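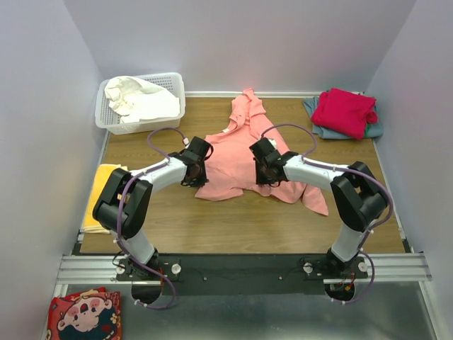
Purnach Field Station, April 21, 2025

4. Setting Up the Zilska Small-Mammal Tube Line

4.1 Before you begin

This section covers placement and first-night operation of a tube line for shrews and other insectivores under 30 g. Read Section 3 (Permits and Handling) first. Assembly of the tubes is covered in Section 2.

Each line uses up to 9 tubes on one logger. Do not mix tubes from different kits on the same logger. The door springs are matched at the factory.

CAUTION: Shrews have a very high metabolic rate and can starve within hours. Never leave a set line unchecked for longer than your permit allows.

4.2 Placing the tubes

1. Choose ground with leaf litter, moss or a fallen log. Avoid standing water.
2. Clear a shallow bed for the tube with a hand trowel. The entrance must sit flush with the soil.
3. Tilt the tube slightly so that the entrance is the lowest point. Urine and rain will then drain out.
4. Fill the nest chamber two-thirds full with dry hay.
5. Add the food ration (mealworms or fly pupae). Grain alone is not enough for shrews.
6. Cover the tube with litter, leaving the entrance and the signal tab clear.
7. Write down the tube number and position on the line card.

NOTE: In December and other cold months, double the ration and fit the foam sleeve. The sleeve is sold separately as the Edisier cover.

4.3 Setting the trip weight

1. Turn the collar to the mark for the target species. The lowest setting is 7 g.
2. Place the test weight on the treadle. The door should close in one movement.
3. If the door sticks, clean the hinge with a dry brush. Do not oil it.
4. Reset the door and check that the logger shows READY.

4.4 Reading the logger

The logger stores some 1000 door events. When memory is full, the oldest events are overwritten. Code 221 means that a door has closed without a load on the treadle. Check the tube by hand, as a very light animal may still be inside.

Section revised by Gediminas Luik. The Sotiropoulos pitfall adapter is described in Section 5.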